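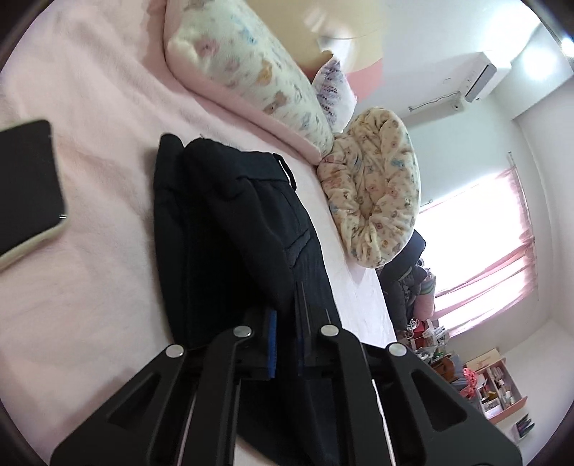 # Erkitton hand-held gripper, garment kit

The Erkitton is a two-finger gripper that a person carries and operates by hand to record demonstrations for a robot arm. The camera on the tool sees the same fingers and the same approach to the work that the arm's own camera will see later. The garment kit adds the fingers, the software settings and the recording protocol used in the Mulero folding study.

## What the kit is for

Most cloth-handling data is recorded on a bare table under fixed lights. Policies trained on it tend to do well on the table and badly on a bed, where the surface gives under the fingers and the background changes from home to home. The Mulero protocol records in ordinary bedrooms, with the furniture, bedding and daylight left as they are. Operators are asked not to tidy up first.

Each demonstration covers one garment, from first approach to release. Jackets, hoodies and other items with zips are included on purpose, as they were the weakest group in the earlier table-only set.

## Results from the Mulero study

The study collected 966 demonstrations in 20 homes. A policy was trained on the full set and tested on a Van den Broek arm in 6 homes that had not been used for recording. A second policy, trained on the same number of table demonstrations, was run on the same garments.

- The policy trained in homes completed more folds in all of the test homes.
- The gap was widest on soft bedding. The table policy often closed its fingers too high and missed the cloth.
- Dark garments on pale sheets were picked up most reliably. Dark on dark remained difficult for both.
- Strong window light caused failed grasps when it fell straight into the camera. Recording at different times of day reduced this but did not remove it.

Of the failures logged for the home-trained policy, 104 were reviewed by hand. The most common type was a grasp that took the sheet along with the garment. The next was a slip at the zip. Losing track of the sleeve came third - mostly on padded coats.

## Recording notes

Tilt is allowed. Operators turn the wrist as they would when folding normally, and the software works out the tool's pose from the video and the motion sensor. Very fast turns should be avoided, as pose tracking drops out and the clip will be rejected on upload.

Start each clip with the fingers open and the garment in view. Hold still for a moment, then approach. Personal items may stay on the bed if they are clear of the garment, but papers and screens showing private details should be turned over or moved.

## In the kit

- Hand-held gripper with garment fingers
- Camera mount and wide-angle lens
- Spare finger set
- Calibration board
- Printed recording protocol
- Licence for Sturkley pose software

The arm is not included. An adapter plate for Van den Broek wrists is sold separately, and drawings are available for other makes.

## Ordering

Kits are built in batches and the next one ships in December. Research groups can ask for the Mulero data set with their order. It comes with the training settings used in the study, along with the reviewed failure clips.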